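十月，下午，纸盒抗压与受潮记录，续上一页

批次沿用Brundholm那批单瓦楞盒，白色内衬，外面印色。上一页的空白组数据作废，原因是恒湿箱门封条没有压实，夜里湿度漂了。封条已换，重新平衡后再测。

本轮目的：弄清楚粘口处先开胶还是楞先塌。Irja Salminen认为是胶，我倾向于楞。两种情况的曲线形状不同，胶先开时峰值后面有一个台阶，楞先塌时是一段缓坡。上轮的曲线两种都有，说明样品本身不齐。

准备步骤照旧。样品编号写在底面，不写在侧面，侧面的笔迹会干扰贴应变片。每组15只，分3组：干态、中湿、高湿。高湿组平衡时间延长，前一轮取出太早，芯纸还没有到位，称重曲线没有走平就上了压机，这是我的失误。

压机零点上午校过。上压板有轻微倾斜，用塞尺量四角，调平后再锁。锁紧螺母要对角交替拧，单侧拧到底会把板带偏，Marcus Rosenthal那次的离群点多半由此而来。加载速度不改，预载也不改，否则跟前几页对不上。

干态组结果：最高一只594 N，最低一只452 N。差值偏大。最低那只拆开看，粘口涂胶宽度不匀，靠底一端几乎没有胶。这只不剔除，备注里标明。以前的习惯是把难看的点去掉，Pusto那份报告就是这样做的，后来复测对不上，花了很久才查到原因。

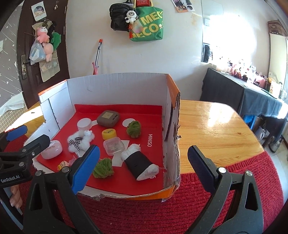 撕裂的问题单独记。盒壁上缘起毛以后，裂口沿什么方向走，跟纸的纵横向有关。纵向撕裂比较直，横向撕裂会分层，面纸和芯纸错开，毛边宽。抗压试验里上缘受力最集中，有裂口的盒子不能进正式样品，但可以做对照，看裂口深度对峰值的影响。目前只有想法，没有安排。

取样工具：裁刀换了新刀片，旧刀片切出来的边会压扁楞峰，边压数值偏低。以后每组换一次刀片，登记在刀具本上。夹样块的平行面用细砂纸带水磨过，擦干后放平台上检查，不透光即可。

中湿组：曲线整体下移，形状没有变。台阶型和缓坡型都还在，台阶型集中在编号靠后的几只。编号是按拆包顺序写的，靠后的几只来自包底，运输时受压时间最长。这一点先前没有考虑到。下一批拆包时要把层位一起记下来，上、中、下各取，不要从顶上一直往下拿。

高湿组还在箱里，傍晚称一次，睡前再称一次，两次质量一致才取出。取出后到上压机的时间尽量短，样品用塑料袋转移，袋口折两折。去年不套袋，走廊一趟下来，质量就变了，天平上看得很清楚。

胶的事。Lahtinen供的淀粉胶批号与上次不同，说明书上的固含量范围没有变，但搅拌后明显偏稀。留了样，封口放冷藏柜第二层。打算做一组手工涂胶的小试样，涂胶宽度固定，只变固含量，与盒子试验分开。这样至少可以回答Irja的问题。

计算部分：峰值用原始数据，不平滑。形变从预载点算起。上次的表格把预载前的空行程也算进去了，所有形变值都偏大，已经改了公式，旧表留着，文件名后面加“旧”字。刚度取线性段，线性段由人判断，起止点要写在表里，方便别人复核。 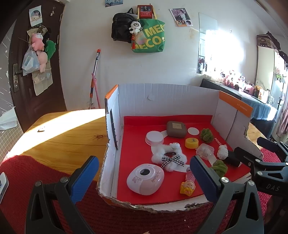
Cyril Rowbotham：包底受压时间长这个解释我不太信。如果是运输堆压，峰值应该一起降，你这里只是曲线形状变了。先查一下包底那几只是不是同一卷面纸，换卷的接头附近含水常常不一样。另外台阶出现的位移值请列出来，光说台阶型没有办法比较。

回Cyril：卷号问过Gronwood，还没有答复。台阶位移补列在后一页，从原始文件重新读，不用图上量的值。面纸定量也可以测，从已经压过的样品上避开折痕取片，浸水揭开，烘干称重。包底取几只，包顶取几只，够看趋势。堆压的解释先保留，打问号。

Arvo Honkanen提出上压板加球铰。不同意在这一轮里加，固定板和浮动板的结果不能混在一张表里。要换就整轮换，等三组做完再说。

待办
高湿组称重，两次
补台阶位移表
面纸取片，烘箱提前预热
冷藏柜里的胶样贴标签，现在只写了日期
塞尺还给隔壁，最薄那片有折痕，说一声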